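Dishwashers in the Meswood flats: filters, salt and the June visits

Several residents have reported cloudy glasses and standing water in the base of the dishwasher since the spring. Shayne Goodwin from Handamen looked at the first batch of machines last Tuesday and found the same two faults in most of them: a blocked filter and an empty salt reservoir. Neither needs a spare part. The notes that follow apply to the built-in Maksymiv machines fitted in both blocks. Owners who have replaced theirs should go by their own handbook.

Filter

The filter sits in the floor of the machine under the lower spray arm. Take out the bottom basket, turn the cylinder a quarter turn anticlockwise and lift. The flat mesh plate comes away after it. Rinse both under the hot tap and work at the mesh with an old toothbrush. Wire wool tears the mesh and should not be used. Before refitting, feel in the well for glass, labels and fruit stones. The cylinder must click when it is turned back. If it is left loose, food gets past it into the pump, and a pump is a chargeable repair.

Once a fortnight is enough for a household that scrapes its plates. Weekly is better if the machine runs every day.

Salt

The water at Meswood is hard. The softener in each machine was set to level 4 when it was installed, and a number have since been turned down to 1 or switched off, probably by accident while someone was changing the programme. Hold the start button for five seconds with the door open and the display will show the current level. Each further press moves it up by one.

Use coarse dishwasher salt only. Table salt contains additives that clog the resin. The first fill takes about 2,000 g, and later fills take less. Some brine will spill into the base during filling, so run a rinse programme straight afterwards, empty. Salt left standing on the steel will pit it.
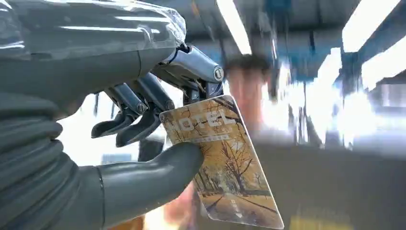 All-in-one tablets contain some softener, but at level 4 it is not sufficient. Keep the reservoir filled even if the packet says otherwise.

Spray arms

The upper arm unscrews and the lower one pulls straight up. Hold each to the light and clear any blocked holes with a cocktail stick. Limescale inside the arm can be loosened by soaking it overnight in a bowl of warm water with a cupful of white vinegar. Do not pour vinegar into the machine itself on a regular basis, as it hardens the door seal.

Visits

Handamen will be back in June to do the Drulesstead side. The check takes twenty minutes and covers the filter, the softener level, the door seal and the drain hose. Please have the machine empty and the cupboard under the sink cleared so that the hose can be reached. If the display shows a fault code, write it down before switching off at the wall. The code is lost when the power goes.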